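3.2 Shared round tables in the ground-floor lounge

The second group of workplaces consists of round tables which were bought as lounge furniture and are now used for computer work. They differ from the desks in Section 3.1 in three respects that matter for the analysis: the top has no straight edge, the surface is varnished to a gloss, and no place at the table is marked as belonging to one person. Pointing equipment and power are left on the table between users. Figure 4 gives three states of one such table.

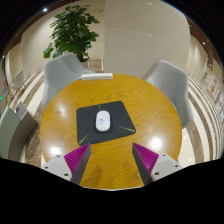
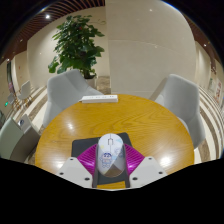
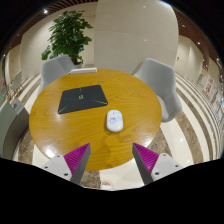 Figure 4. Round table with white mouse, dark mouse pad and light grey upholstered chairs, ground-floor lounge, Nirkby.

We use the term "set" for a mouse and its pad taken together, and we code a set as joined when the body of the mouse lies wholly on the pad and as parted in every other case. A mouse with its front end over the border of the pad is therefore parted. The rule is strict, but it could be applied by both coders without discussion, which was not true of the graded scale used in the pilot. Under the graded scale the two coders, Yuxi Zheng and the second author, disagreed mainly on mice lying close to the border, and the disagreement did not shrink with practice.

The position of the pad is recorded separately. On a rectangular desk it is enough to measure from the front edge and from one side. On a round top neither measurement has a fixed meaning, and we follow Palacios in taking the centre of the table as origin and the direction of the nearest chair as the zero line. The distance from the centre of the pad to the centre of the table is given as a share of the table's radius. The turn of the pad is the angle between its long side and a line drawn at right angles to the zero line. For pads that are square or nearly so, the side facing the nearest chair is used. Where two chairs are equally near, the one to the left of the observer's standing point is taken, and the standing point is held constant for each table throughout the study.

Observations were made at the Nirkby and Aduddale sites between January and March. In all, 300 table states were coded, of which 40 were coded twice as a check on agreement. The observer entered the lounge, noted the state of each table from the fixed standing point, and left without touching anything. Tables in use were passed over and visited again at the end of the round. No record was kept of who had last used a table, and users were told only that the furniture was being surveyed.

Surface finish was recorded because it bears on whether a pad is used at all. Most optical mice follow movement by comparing small differences in the surface beneath them. A matt, finely textured surface gives steady results, while a clear varnish may reflect light away from the sensor or return an uneven signal, and users commonly report a pointer that jumps or stalls. Visible wood grain does not by itself remove the difficulty, as it lies under the varnish. We expected, on this basis, that parted sets would be less common on glossy tops than on the matt desks of Section 3.1, on the reasoning that a user who has met the problem will keep to the pad.

Gloss also affects comfort in a second way. Ceiling lights are reflected in the top as bright spots whose position depends on where the user sits. A person at a desk can be placed by the designer with respect to the luminaires; a person at a round table chooses a seat, and may choose it to avoid a reflection. We noted for each table whether a reflection was present in the half of the top nearest the zero chair, but we did not measure luminance, and the entries should be read as present or absent only.

Power is a further constraint on position. Where a socket strip is kept on the table top it is usually found close to the rim, which leaves the middle of the surface clear but takes a part of the edge out of use. A user who needs mains power then tends to sit within reach of the strip, or to draw a cable across the top. Both choices reduce the number of places at which a pad can comfortably be used. Small items left near the rim were coded under the same heading as strips if they lay within a hand's width of the edge, whatever their purpose, as their effect on the free edge is much the same.

Seating was coded by type and not by model. The lounge chairs are upholstered shells with arms, and are lower and deeper than task chairs. The arms limit how closely the chair can be drawn up to the table. A user sitting well back in such a chair has the elbow behind the rim and must reach forward to a pad placed near the centre; a user who brings the pad towards the rim shortens the reach but loses the space in front of it for a keyboard or papers. Symonenko describes the same conflict in reading rooms, where the armchair is preferred for long stays although it fits the table poorly. We therefore treat the distance of the pad from the centre as an outcome of the chair as much as of the table, and the two are kept in one model in Section 4.

Two limits of the procedure should be stated. First, a coded state describes where things were left, and tells us nothing directly about where they lay during work. A mouse may be pushed off the pad when a person gets up, or placed back on it by the next person or by the cleaning staff. Secondly, the polar scheme assumes that the chairs stay near the places from which they are used. Light chairs are moved often, and a zero line taken from a chair that has been pushed aside will give a turn value with little meaning. The turn values were accordingly left out of the main analysis wherever the nearest chair stood more than one table radius from the rim.

Agreement between coders was high for joined and parted states and lower for turn. Most of the differences in turn came from tables at Aduddale, where the standing point was further from the table and the sides of the pad were harder to judge by eye. The Fluler sheet, a printed disc marked in degrees, was tried as an aid but had to be laid on the table, which broke the rule against touching, and its use was given up.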